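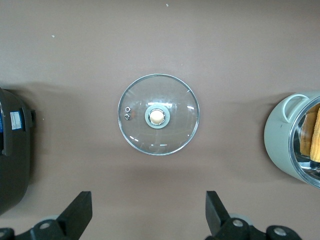
A glass pot lid on a brown tabletop.

Let the Old Cat Pick You
By Zinhle Botha

Every November the shelter where I help out fills up with kittens, and every November I find myself giving the same little speech to the families who come through the door. I've decided to write it down, partly to save my voice and partly so that I can say it properly for once, without a phone ringing behind me.

My speech is about the back room. The kittens live up front by the big window, and I understand why, they're adorable and they climb up your sweater and fall asleep in your hood. But go past them, please, and ask to see the cats over seven. There are always a few! They sit on their folded towels and look at you politely, and most people say "oh, sweet old thing" and go right back to the window.

I was one of those people. I came in for a kitten and went home with Solel, a big gray lady of 13 with a torn ear and a voice like a rusty gate. My friend Lejla Omerović had told me I'd be signing up for nothing but sadness and vet bills. Well, there were vet bills, I won't pretend otherwise (her teeth alone ate up my vacation money that year). But Solel knew what a lap was for. She knew what a litter box was for, too, and she slept through the night from the very first week, which is more than I can say for my sister's kitten, who learned to open the bread drawer.

People worry about the time. How long will we have? I had Solel for 5 years, and I would have taken one. Some young cats get sick and some old ones go on and on, complaining about breakfast, and you can't know which kind you have when you carry the box out to the car.

I do think shelters could help more. Ours, when Precious Matlala was running the desk, used to cut the fee for older cats and send folks home with a page of plain advice about food and kidneys and stairs. It was a good page. I'd love to see it come back, and I'd love to see the older cats get a turn at the window, even if it's only in the mornings when the sun is on that side.

And if you have small children and your heart is set on a kitten, then by all means take the kitten, and take its brother while you're at it. I'd only ask you to walk to the back first and sit on the floor for a few minutes. Bring a book. Harero, the black one with the white chin, likes to be read to.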